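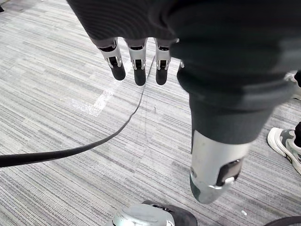 Page last changed: 25 June 2025

Hi all,

Kobe Verstraete wrote:
> Are we still going with the slanted bins for the Narklow shop?
> Hilde thinks the beans will slide all over the place.
> And what do people carry things in?

Yes, still the slanted bins! I love them, and I'd keep the light wood sides no matter what Hastex quotes us for the painted ones (139 a panel, last I heard, which is nuts). The gray striped carpet can stay too, I've gotten used to it.

As for carrying things, I'm all for plastic baskets with mesh sides and a handle bar.
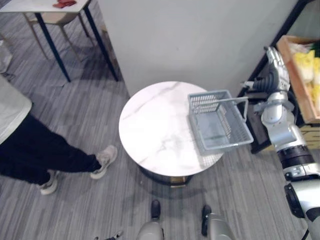 They're light, you can rinse them out in the sink, and you can park one on the round table while you dig for your list. I like that marble-look top a lot (Frans says it's too fancy for a vegetable shop, but Frans says that about everything with gold trim on it).

The carpet tiles are a separate headache. Stijn figures we need roughly 553 if we do the back room as well, and I'd want to see his math on that.

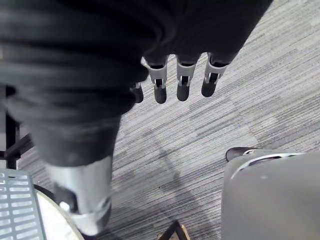

Gray striped carpet, lighter in places

Now, the beans. Hilde, I hear you, but put them in the end bin with the small yellow potatoes next to them and let them tangle. Carrots go low with the leafy tops on, please, they look so cheerful that way!
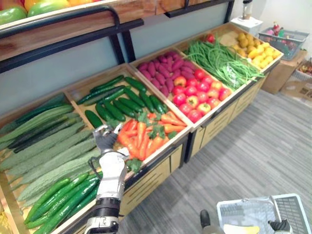 Narklow, June

Bitter gourds get their own big pile, laid lengthwise, and the cucumbers can go in front. Tomatoes share with the purple sweet potatoes. If anybody wants the fruit moved down from the top shelf, write me before I order the labels.

Joris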